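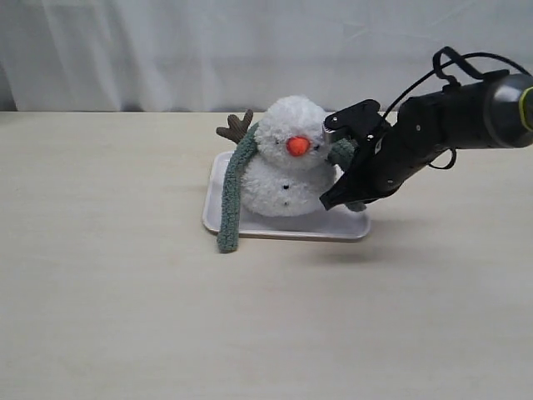

How to Hold a Rally in Wallard, If You Must

As of July 1, 2021, anyone who wants to stand in Brunton Square and complain needs a permit to do it. The city council passed the new public assembly ordinance in May, late in a meeting that had already covered storm drains, the pool heater and a long discussion of whether the pool heater was really a storm drain issue. Debate on the ordinance was short. Most of the public had gone home by then, and under the old rules they were free to.

We have now read the whole thing twice so that our members can read it once, or skip it and read this.

A gathering on city property that is "expressive in nature" must be approved in advance. The ordinance does not say what makes a gathering expressive. We asked the clerk's office whether eating lunch together while annoyed would count and were told to describe the event on the form and let the reviewer decide. A gathering that is not expressive in nature can still go ahead with no paperwork, so the Plikmont Brass Band is safe, depending on how you feel about the second trumpet.

The fee is $130. It is nonrefundable, including when the city says no. There is a hardship waiver, and you request it on a form that becomes available after you have paid.

You must also keep 200 feet from the front door of City Hall. Those of you who know the square will have spotted the problem. We took a tape measure over there after work, and the part of Brunton Square that qualifies is the flower bed, the far bench and the northern half of the fountain. Amplified sound is banned in the flower bed under a different ordinance.

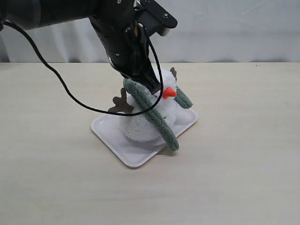

The website

Applications go through a new portal built by a company called Omico, which the city also uses for dog licenses. You can tell. Partway down the assembly form there is a required field for "Breed," and if you leave it blank the page sends you back to the beginning. We put "mixed" and it let us through.

After that you pick a date from a calendar that does not offer evenings, upload a map of where people will stand, and give the expected attendance. Please be careful with that last one. If more people turn up than you guessed, the organizer is responsible for the difference, and the ordinance is silent on what the difference might cost. If fewer turn up, you will only be embarrassed.

The city promises an answer within 2 business days. Our test application went in some time ago and is marked "In Review (Kennel)." We will let you know.

What we think

We don't object to permits as such. A parade that closes a street needs one, and somebody has to move the buses. Our objection is to charging a person money to hold a sign on a sidewalk she already paid for, and to a rule so vague that the same office can wave through one crowd and fine another. Our lawyers, who are less fun at parties than we are, put this at greater length in the letter we sent to the council. They also pointed out that the ordinance makes no exception for news that breaks quickly. If the council does something outrageous in the morning, the earliest you can be lawfully outraged is later in the week.

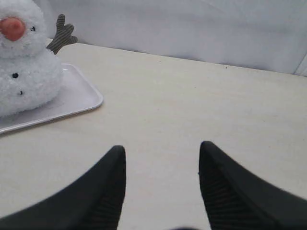
The city's reply ran to a single paragraph. It thanked us for our interest in the parks.

So we started a petition asking the council to suspend the ordinance and hold a proper hearing, at an hour when people are awake. It has 387 signatures as of this issue, most of them collected outside the supermarket on Brunton Road, where the assembly rules do not apply and the awning is better anyway. One man signed after explaining that he disagreed with us on everything else he could think of, and then thought of several more things. We were glad to have him.

Plikmont, for comparison, has a rule that fits on an index card. You call ahead if you expect to block traffic. Their town hall has so far remained standing.

What you can do

Sign the petition if you haven't. Copies are at our front desk and on the clipboard by the door.

Write to your council member in your own words. Form letters get counted as a single letter, however many arrive.

If you are cited at a gathering, be polite, keep the paper you're given, and call our office before you pay anything. The citation has a handy tear-off slip for paying on the spot. Leave it attached.

And if you manage to get a permit through the portal, please send us a copy. We would like to know what breed you put.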